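# Enholm Household Goods Reuse Center: Frequently Asked Questions

Last updated 5 Aug 2021
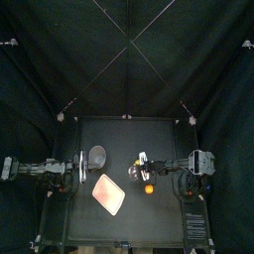
The Enholm Reuse Center accepts used household goods from residents and offers them to the public at low cost. The answers that follow cover donations, purchases, pickup and membership. Rules for the sister site at Hundby differ in some respects, and these are noted where they apply.

## Donating

**Who may donate?**

Any resident of Enholm or Hundby may donate. Proof of address is requested on the first visit only. Businesses must apply in writing before bringing goods to either site.

**What items are accepted?**

The Center accepts kitchenware, dishes, small furniture, lamps, linens, books, toys, hand tools and sporting goods. Items must be clean, complete and in usable condition. Small electrical appliances are accepted at Enholm but not at Hundby.

**What items are not accepted?**

- Mattresses, pillows and box springs
- Car seats, cribs and bicycle helmets
- Paint, solvents, fuel and other chemicals
- Large appliances, including refrigerators and washing machines
- Food, medicine and cosmetics
- Any item subject to a recall

Staff may decline other items when storage is full. Declined items must be taken away by the donor.

**How many items may be brought at one time?**

The limit is eight boxes or bags per household per visit. A single piece of furniture counts as one box. Donors clearing an entire home should ask for a bulk appointment at the front desk.

**Should items be packed in a certain way?**

Breakable items should be wrapped and the box marked on two sides. Sets should be kept together. Screws and small fittings belong in a sealed bag taped to the item.

**Will I receive a receipt?**

A receipt is issued on request at the time of donation. It lists the type and number of items but does not state a value. Receipts cannot be issued later.

## Buying

**Who may buy from the Center?**

Sales are open to everyone. Proof of address is not required.

**How are prices set?**

Prices follow a fixed list posted beside the register. Staff are not permitted to negotiate. Items that remain unsold for eight weeks are moved to the half-price shelves.

**May items be reserved?**

Furniture may be held until closing time on the following business day. Other items cannot be held. The Center does not take reservations by telephone.

**Can purchases be returned?**

Electrical appliances may be returned within 14 days if they do not work. The original tag and sales slip are required. All other sales are final.

**Where does the sporting equipment come from?**

Most of it is donated by residents. The Center also receives returned and surplus stock from Drondosport under a yearly agreement. Surplus stock carries a green tag and is sold at the listed price, with no half-price period.

## Pickup and Delivery

**Does the Center collect furniture from homes?**

Yes. Pickup is carried out by Masanja, the Center's moving contractor. Requests are made through the Center and not directly to the contractor. Items must be on the ground floor or reachable by elevator.

**Is there a charge?**

Pickup of donated furniture is free within Enholm. A fee applies in Hundby and is quoted when the request is made. Delivery of purchased furniture is charged by distance in both places.

**What if an item is refused at pickup?**

The crew may refuse an item that is damaged, soiled or different from the one described in the request. A new request is then needed for any replacement item.

## Membership

**Is membership required?**

No. Members receive early entry on sale days and a reduced delivery charge. The Center had 1,739 member households at the close of the last membership year, of which 488 were in Hundby.

**How do I join or renew?**

Forms are available at both front desks. Membership runs for one year from the date of payment, and a notice is mailed one month before it ends.

## Hours and Contact

**Is the Center open in August?**

Enholm keeps its regular hours throughout August. Hundby is closed to donations during the month but remains open for sales.

**How are questions or complaints submitted?**

Written questions may be left at either front desk or mailed to the Enholm office. Please include the receipt or request number, if there is one. A reply is sent within eight business days.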